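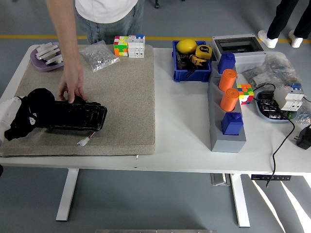 Bench 2, with the mat on the left half and the enclosure beside the blue bin.

Workshop notes: mats, small parts and the parts table

The general-purpose table at the Grastness workshop has been reorganized for the winter term. These notes cover the surface, the storage of small parts and the handling of short wired leads. They apply to Bench 2 first and will be extended to the other tables after the next stock check.

Surface. The left half of the white table now carries a thick textured mat in beige-grey. The right half stays bare. Work that involves turning a device over, or setting down anything with a glossy face, goes on the mat. Parts storage goes on the bare side, as far from the front edge as reach allows. Small items may stand along the far edge of the mat as long as the middle is kept clear for the device being worked on.

The mat should lie flat with its straight edge toward the center of the table. Do not fold it for storage. Wipe it with a damp cloth and let it dry before use. Swarf and clipped wire ends collect in the texture and should be brushed out first, as a cloth pushes them deeper.

Small parts. Small metal parts are kept in clear plastic bags so the contents can be checked without opening them. One bag holds one kind of part. The white plastic pieces are in the purple oval bowl at the far left corner of the mat. The bowl is an interim measure until the divided trays ordered from Marnent arrive. The order number is 1514; please quote it if a delivery comes in while the stores desk is closed.

Blue bin. The bin is for hand tools and mixed items in current use, including the yellow and black tape measure. It is not long-term storage, and anything left in it for more than 20 days will be moved to the Stilturard cabinet. Food goes in the kitchen - the lemon included.

Electrical items. The light grey enclosure with the dark window is a practice item for the layout exercise, as is the white circuit breaker with the blue switch. Both remain disconnected at all times. Do not open any knockout until the cable route has been drawn and checked. An opened knockout that is not used has to be fitted with a blanking plug.

Wired leads. Leads with a small white plug are to be laid flat on the mat with the wires free of bends near the connector. Hold the plug body when disconnecting. Pulling on thin wires loosens the crimp, and the fault is often intermittent and slow to find. Damaged leads go in an envelope marked with the date and bench number.

The layout exercise runs in the Dela Peña room on February 19, 2026, and is limited to 5 places. Participants should bring a pencil and a steel rule. The Rubik's cube stays on Bench 2.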